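Speaker notes: Draws, ties and unfinished games in scheduling
Plakano operations meetup, December 2021

Slide 1. Title
Leave up while people sit down. Mention that questions go at the end and that the slides are on the Gitum share.

Slide 2. The problem
Two depots want the same truck in the same slot. Both requests have equal priority, equal load and the same deadline. The old Woltero planner picked whichever depot came first in the alphabet. Over a single day the effect is small. Over a quarter, one depot gets the late slot nearly every time and its overtime figures show it.
Pause here. Ask who has a tie rule written down.

Slide 3. What counts as a tie
Define it before going on. Two requests tie when their scores differ by less than the error in the inputs. Travel times in Kudo are rounded to the nearest minute, so a score gap of a few seconds carries no information. Treat it as a tie and send it to the tie rule.

Slide 4. Looking ahead
Small games are the usual way to introduce lookahead. Each player has few moves, the rules fit in one sentence, and a draw is a normal result. Explain that the planner does the same thing with slots: place one, list the replies, score each position, back up the values. 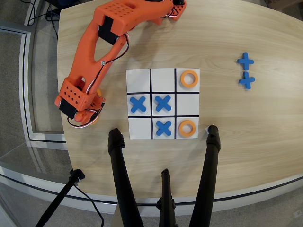
Slide 4: tic-tac-toe, game in progress.

Say that full lookahead works at this size and stops working at ours. With 22 trucks the tree is too large to search before the morning cutoff. We cut it at depth 3 and estimate the rest.

Slide 5. Three tie rules
Fixed order: simple, repeatable, unfair over time.
Random draw: fair over time, hard to audit. Store the seed or the plan can't be rebuilt.
Rotation: the depot that lost the last tie wins the next one. Needs a small table of past results and a rule for new depots.
We use rotation. New depots enter at the back of the table.

Slide 6. Results
Point to the left chart first. Late slots are now spread evenly across all 4 depots. Total mileage did not change, as expected, because tied plans cost the same by definition.
Right chart: replans per week. There is a bump in the second week. It came from a bad import and is unrelated to the tie rule. Someone will ask.

Slide 7. Open items
Ties among more than two depots are still settled in pairs, and the result depends on the order of the pairs. A fix is due in February.
The rotation table is lost if the planner is restored from a backup. For now, export it by hand after each weekly close.

Slide 8. Questions
If short on time, skip slide 7 and come straight here. The backup slide has the scoring formula.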